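Mending Circle progress report, second half of the grant
For: Niloufar Akbari, Clidach Community Fund
From: Salma Belkadi, Gerness Repair and Mending

Hi Niloufar,

You asked for something short and readable this time, so I've left the spreadsheets for the attachment and I'm just going to tell you how it's been going. Mostly well! One part is behind, and I'll get to that.

When we applied, the plan was to run free mending evenings in Gerness and then start a second group in Pillach once the first one could run without me standing over it. Gerness has been running without me since June. Souad Gaber opens up at half past five, puts the irons on, and people drift in until seven or so. I went along last month as a plain visitor with a coat that needed a new lining and I was put to work on somebody else's jeans within ten minutes, so I think we can call that one established.

We've now had 559 garments through the two groups together. Our target for the whole grant was 500, so we're past it with two months left. Jeans are the biggest pile by a long way, then zippers on kids' jackets, then sweaters with moth holes. I had budgeted for a lot of patching fabric and hardly any zippers, and that was the wrong way around. Zippers are where the money goes. A decent long one for a winter jacket costs more than I'd guessed, and people who come in with a broken jacket usually have two more at home.

That brings me to the supplies line. We've moved money out of fabric and into zippers, thread and machine needles. You okayed this by phone in September and I'm putting it here so it's written down. Benkirane, the upholstery place on the corner, has been giving us its offcuts, and those cover nearly all the heavy patching we do (knees, bag bottoms, the elbows of work shirts). The total hasn't changed.

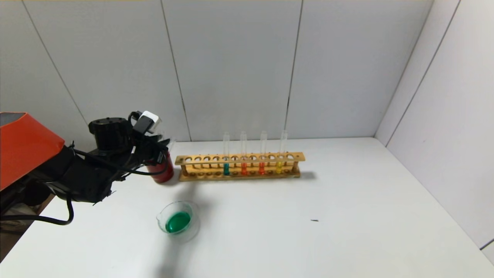 Pillach is the part that's behind. We meant to open there in the spring and we opened in late August, after the room we'd been promised went to a toddler group. I spent far too long hoping we'd get it back. Hatem Hamdy finally found us space above the library, and it's a nicer room than the first one, with big windows, but there's no elevator. Two of the women who'd signed up early can't manage the stairs, and I'm not happy about that. For now Souad picks up their mending and drops it back, but that gives them mended clothes and no company, and the company was half of what they wanted. Hatem is asking the library about the ground floor reading room after closing time. If that comes off we'd move in January.

We've had 20 regulars in Pillach so far, against 70 on the list in Gerness. I'd expected the gap to be smaller by now. Some of it is the late start, and some of it is that our posters said "sewing group," and a few people told Hatem they'd assumed you had to know how to sew already. The new ones say "bring something broken." We put them up at the bus stop, the clinic and the laundromat, and last week was the fullest evening we've had there.

The machines are holding up. Ultan Ó Ceallaigh serviced all of them over the summer and wouldn't take payment, though he did accept a very large cake. One of the older ones still skips stitches on stretch fabric and he thinks it's worn past fixing. I'd like to replace it out of what's left in the equipment line – there's enough for a good used one – and I'd be grateful for a yes or no from you before I go looking.

A few people have started darning at home between sessions, and they bring in the results to show off. One man had darned his socks in bright green because it was the only wool he had, and now three others are doing it on purpose. I had darning down as a small extra in the application. If we apply again I'd give it an evening of its own, with someone paid to teach it properly. Souad is good but she's self-taught and says so, and she gets pulled over to the machines every few minutes anyway.

Between now and the end of the grant we'll keep both evenings going, run the children's coat day in Gerness, and settle the Pillach room one way or the other. I'll also ask people at both groups what they'd want from a second year. I've got my own ideas, but I had my own ideas about zippers too.

Receipts are in the attachment, in date order. There's one missing for thread, and I've asked the store for a copy.

Come by any evening if you're nearby. Bring something with a hole in it.

Salma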